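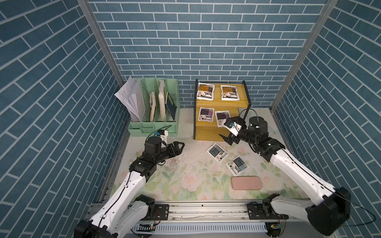

楼主:砖墙小屋 发表于 2019-05-06 只看该作者 倒序浏览

标题:Koltden 双臂桌面套件用了一阵,来交作业(长文,欢迎拍砖)

先说结论:这套东西我很喜欢,喜欢到周末都不想出门。但它也有让人抓狂的地方,后面会写。

套件是 Koltden 的双臂版,两条臂、一根铝型材横梁、两块控制板,外加腕部的小相机支架。围挡和墙纸是我自己配的,砖纹那种,地上铺了张玫瑰花的垫子。有人在群里问为什么不用纯色背景,我就是想让它在花里胡哨的环境里也能干活嘛!家里的桌子哪有纯色的。

任务是整理桌面:文件和书归到薄荷绿的文件架,小包装袋摆到双层木架上。橙棕标签的放上层,紫标签的放下层,蓝灰标签的两包最难搞,躺在垫子上角度又歪,左臂得从上面张着夹爪下去。

优点:
装配很顺,说明书是 Odair Fontes 写的,图画得特别清楚,我一个下午就把两条臂都立起来了。
夹爪是平行两指,开合干脆,夹薄袋子比我预想的好太多。
横梁刚性不错,两臂一起动的时候基本不晃。

缺点:
走线。红黑线沿着横梁拖着,自带的扎带短得可怜,我到现在也没理出个样子。
腕部那根细线会拱起来一个圈,转大角度时我总盯着它,生怕挂到架子。
自带软件只能录 8 段动作,想多录要另外装插件。

有问题直接问,我下班以后都在。

2楼 Vanach老用户
沙发!我一直用 Vanach 的单臂,看完有点心动。不过说句实话,摆几个袋子而已,单臂慢慢来也能做,多一条臂就是多一倍的标定时间。楼主标定花了多久?

3楼 砖墙小屋(楼主)
回2楼:第一次标了整整一晚,第二次就快多了。单臂当然能做,可是右臂在架子那边扶正紫标签那包的时候,左臂可以去对付蓝标签的,看着它俩各忙各的真的很上头哈哈。

4楼 面包屑
垫子上那些碎渣是什么?会不会影响抓取啊,我家的臂碰到一点颗粒就夹偏。

5楼 砖墙小屋(楼主)
回4楼:没特意清,袋子旁边有一点渣对这种夹爪影响不大。我担心的反而是渣子进关节,打算找个小刷子定期扫扫。

6楼 Drondiscombe搬运工
我来唱个反调。架子上层那两包一左一右,这种摆法对谁都友好。真正难的是往文件架里插东西,尤其是最左边那格,一叠白纸都散开歪到外面去了,再插一本书进去试试?Koltden 宣传页上可是写着“桌面整理全流程”的。我觉得这个词用大了。

7楼 砖墙小屋(楼主)
回6楼:服,这条说到点子上了。纸确实是弱项,那叠纸是我手放的。书可以,硬一点的书成功率挺高,我连着试了63次,掉的次数一只手数得过来。纸我试过几回就放弃了,指尖太滑,单张根本捻不起来。

8楼 Wenche Lindqvist
我给纸张任务换过 Parry 家的软胶指套,直接套在原装指尖上就行,拧两颗螺丝。薄纸还是会打滑,但一叠纸能夹住了。缺点是夹硬盒子会有点黏手,松开的时候会带一下。

9楼 Drondiscombe搬运工
回8楼:指套多少钱?

10楼 Wenche Lindqvist
一对大约300,我买的时候没有折扣。

11楼 Vanach老用户
三百一对?两条臂就得两对,这还没算运费。我还是继续用我的单臂吧……

12楼 砖墙小屋(楼主)
回8楼:谢谢!!已经下单一对,先给左臂装上,到货我来更新。垫子上那个粉色圆角的东西我也准备加进任务里,正好看看软胶夹它是什么手感。

13楼 夜班焊工
弱弱问一句,木架是套件带的吗?黄板子配黑细框还挺好看的。另外控制板就那么露在横梁下面,不怕碰到?

14楼 砖墙小屋(楼主)
回13楼:木架自己配的,套件里没有。板子确实裸着,左边那块绿灯亮着我就安心,右端那块也不大,我在画一个外壳,画好了文件发上来。

15楼 Drondiscombe搬运工
外壳记得留散热孔。还有,63次是同一本书还是换着来的?差别很大。

16楼 砖墙小屋(楼主)
回15楼:……同一本,深蓝色那本。行吧,今晚换奶油色的重新测,书脊旧的那本也算进去,数据贴在这楼下面。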